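Categoría: Automatización > Manipulación y pinzas > Demostraciones

Puesta a punto de una demo de pick and place para jornada de puertas abiertas

Tenemos jornada de puertas abiertas en el taller de Graner y me toca la demostración del brazo. Es una tarea sencilla: coger un cubo, dejarlo en otra posición y volver a reposo, en bucle, con visitantes delante. En pruebas sin público el ciclo aguanta bien. En el ensayo general falló 12 veces de 200, casi siempre en la aproximación: la pinza baja desplazada, una punta toca la cara superior del cubo y el controlador para por fuerza.

Datos por si sirven:
- Pinza paralela de dos dedos, control por posición.
- Localización del cubo con cámara fija, segmentación por color.
- Mesa cubierta con tela blanca, sin fijar.
- Altura de aproximación 131 mm, descenso vertical.

¿Conviene recalibrar cámara-robot antes de cada pase o el problema está en otro sitio? Tampoco sé qué tiempo de ciclo es razonable para que la gente no se aburra.

Publicado por Diệp Lương, 3 de octubre de 2022

3 respuestas

Respuesta aceptada
Bronisława Domański

No recalibraría antes de cada pase. Si la calibración estuviera mal, el error sería sistemático y fallarían muchos más ciclos. Un fallo esporádico en la aproximación apunta a la superficie o a la detección.

Empieza por la tela. Si no está fijada, se desplaza con cada contacto y forma pliegues. Un cubo apoyado en un pliegue queda inclinado y el centroide que calcula la cámara ya no corresponde al centro de agarre. Ténsala y sujétala por debajo del tablero con cinta de doble cara o pinzas de oficina.

Después, la iluminación. En una jornada abierta la gente se acerca a la mesa y proyecta sombra. Con segmentación por color, la cara lateral oscurecida puede quedar fuera de la máscara y el centroide se corre hacia el lado iluminado. Usa HSV con un margen amplio en V y comprueba el rojo en los dos extremos del tono, que es un error clásico.

Por último, añade un reintento. Ante parada por fuerza: subir a la altura de aproximación, nueva captura, segundo intento. El público no lo percibe como fallo.

Sobre el ciclo, en mayo hicimos la demo de Stesska con pausas de 700 ms entre movimientos y se seguía bien. Más rápido, los visitantes no distinguen las fases.

Respuesta 2
devero_user

a mi me paso lo mismo y era la tela, quitala y ya esta

Respuesta 3
Đỗ

Quitar la tela depende del tablero. Si tiene brillo, los reflejos dan peores detecciones que las arrugas. Nosotros la mantuvimos, tensada.

Añado dos comprobaciones. La primera, la apertura previa de los dedos: si es apenas mayor que el lado del cubo, cualquier giro del cubo provoca contacto en la esquina. Hay que estimar también la orientación y girar la muñeca, no basta con el centroide. La segunda, el recorrido de los cables. Si alguno queda apoyado en la tela, puede arrastrarla cuando el brazo se mueve.

Y deja los cubos separados al inicio de cada pase, con espacio para que los dedos abiertos bajen sin rozar el vecino.

Preguntas relacionadas
- Parada por fuerza durante el descenso vertical
- Segmentación HSV: el rojo aparece partido en dos rangos
- Distancia de seguridad con público en demostraciones
- Devero: guardar la posición de reposo tras un reinicio 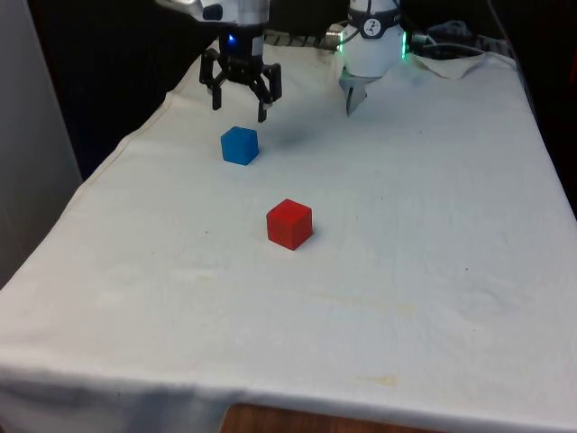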